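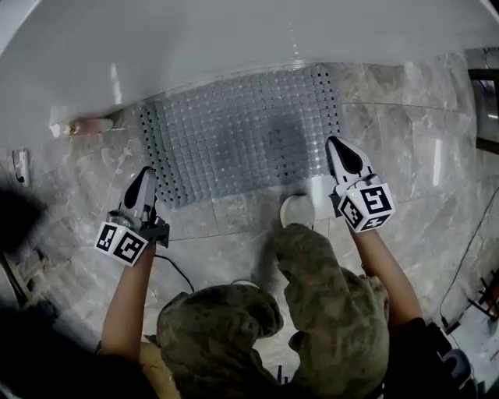

Hanna Ostrowski objected, during the review of the first draft, that laundering guidance for bath textiles had been written for hotels and then handed to households without change. The objection was accepted, and this section treats the household separately.

Figure 2. Patterned bath mat on a tiled floor beside a bathtub.

4.2 Laundering intervals in private homes

Tenants of the Jerotine buildings were asked to keep a written record of every wash of towels, mats and shower curtains, beginning in January. Of the households approached, 42 returned a complete record. Towels were washed far more often than mats, and curtains were seldom washed at all. The interval for mats varied widely, even between apartments on the same floor with the same laundry equipment.

Interviews suggest that the interval depends mainly on drying space. A mat takes up most of a folding rack and competes with bedding and work clothes. Tenants who owned 2 mats reported fewer delays, as one could be left to dry while the other was in use. Where the shared drying room was open in the evening, mats were washed at the same time as towels. Placement, as in Figure 2, was not recorded and is not considered further.

Printed care labels had little effect. Many respondents said that they had removed the label or could no longer read it. Killian Vidal has proposed that landlords post washing temperatures in the laundry room, and the management at Pranadeck adopted this practice during the study. Records from that site are therefore reported apart from the others in Section 5.

Two limits should be noted. The records were kept by the tenants themselves, and washes done outside the building may have been left out. In addition, the study did not measure the amount of soil or moisture held in the textiles, so no claim is made as to which interval is sufficient. The results describe habits only, and should be read together with the building survey in the appendix.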